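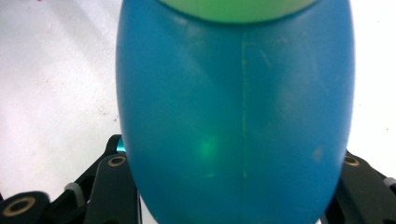
Plastique bleu et bouchon vert clair.

COMMUNIQUÉ DE PRESSE

« Rappelle-moi quand ils dorment » : les lettres d'amour des parents fatigués sortent en juin aux éditions Clulov

Bonjour à toutes et à tous,

Je m'appelle Cyprian Kołodziej, j'ai deux enfants, un pantalon avec de la compote séchée au genou et, depuis peu, un livre à vous annoncer. On m'a dit qu'un communiqué s'écrivait à la troisième personne. J'ai essayé (« Cyprian Kołodziej explore avec tendresse… ») et j'ai eu l'impression de lire ma propre nécrologie, alors je reprends à ma façon et les éditions Clulov ont gentiment laissé passer.

Le livre s'intitule « Rappelle-moi quand ils dorment ». C'est un recueil de lettres écrites par des parents à la personne avec qui ils vivent, c'est-à-dire celle qu'ils croisent dans le couloir à 6 h 40 avec une chaussette dans chaque main et à qui ils disent « tu as pensé au chèque de la cantine ? » en guise de bonjour. Des gens qui s'aiment, pour la plupart, et qui n'ont pas fini une phrase ensemble depuis la naissance du petit dernier !

Tout est parti d'un mot que j'ai laissé à ma compagne sur le frigo. Je voulais écrire « plus de lait » et j'ai écrit « tu me manques », alors qu'elle était dans la pièce d'à côté en train de négocier un pyjama. Elle m'a répondu au dos. On a continué pendant tout un hiver, sur des tickets de caisse et des enveloppes de la mutuelle, et un soir j'ai raconté ça dans ma lettre d'information, qui s'appelle Drunis et que lisaient alors surtout ma sœur et quelques collègues. J'ai demandé aux lecteurs de m'envoyer leurs mots à eux. J'attendais dix messages. J'en ai reçu 2 667.

J'ai tout lu, souvent dans la salle de bains, porte fermée, robinet ouvert pour faire croire que je me lavais. Il y a des lettres de trois lignes et des lettres de onze pages. Il y a une femme qui remercie son mari d'avoir appris à faire les tresses, un homme qui demande pardon pour des vacances en camping, une autre femme qui écrit seulement : « Ce soir, c'est toi qui choisis le film et je te jure que je reste éveillée. » Il y a aussi des colères, et j'y tenais beaucoup. On ne parle pas assez de la rancune très particulière qu'on éprouve à 3 h du matin envers quelqu'un qui respire bien.
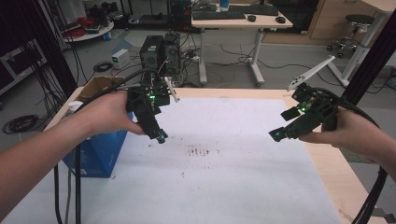
Des mains, une table en bois clair, une grande feuille blanche.

Nous avons gardé 92 lettres. Choisir a été affreux (j'ai boudé mon éditrice une semaine entière pour une histoire de poussette, elle avait raison, je la salue). Toutes sont publiées avec l'accord de leurs auteurs, sous prénom d'emprunt, et nous n'avons presque rien touché, même pas les fautes quand elles étaient jolies. Entre les lettres, j'ai glissé quelques textes à moi : sur la belle-mère qui plie les serviettes autrement, sur le premier restaurant sans les enfants où l'on parle uniquement des enfants, sur l'amie célibataire qui vous croit casés et tranquilles et à qui l'on ne sait plus quoi dire. Ce dernier m'a coûté. J'avais été cet ami-là, avant, et je n'avais pas été bien malin.

Je précise, parce qu'on me pose déjà la question, que je ne suis ni psychologue ni conseiller conjugal. Je ne donne aucune méthode pour « raviver la flamme ». Chez nous la flamme, certains soirs, c'est la veilleuse en forme de lapin. Si le livre donne à quelqu'un l'envie de griffonner trois mots au dos d'une facture, je serai ravi, et s'il finit en cale sous un lit à barreaux je comprendrai aussi.

Le premier tirage est de 1 000 exemplaires. C'est modeste, et ça me paraît immense quand je pense aux cartons dans notre entrée, déjà occupée par une draisienne et un siège auto que personne ne veut reprendre.

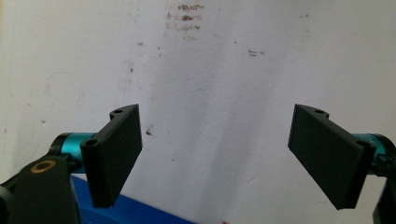

Pour fêter la sortie, la librairie Jafarzadeh nous accueille en juin pour une lecture à voix haute, à 17 h, avec les enfants. Oui, avec. J'ai fréquenté trop de rencontres à 20 h 30 que les parents regardent passer depuis leur canapé. Il y aura un coin coloriage, du jus de pomme, un bruit épouvantable, et je lirai fort. Celles et ceux qui le souhaitent pourront écrire leur propre lettre sur place ; on fournit le papier et les timbres, même pour une adresse qui est aussi la vôtre. Une seconde lecture suivra à la salle Allinar, plus calme en principe, pour les couples qui auront trouvé quelqu'un pour garder la troupe.

Journalistes, blogueuses, animateurs de radio du petit matin (on se comprend), je réponds volontiers à vos questions, de préférence entre 21 h et le moment où je m'endors sur la télécommande. Le service de presse des éditions Clulov envoie le livre en papier ou en numérique sur simple demande, ainsi que trois lettres à reproduire librement. Celle des tresses est dedans.

Cyprian Kołodziej

« Rappelle-moi quand ils dorment », éditions Clulov. En librairie en juin.
Contact presse : éditions Clulov, service de presse.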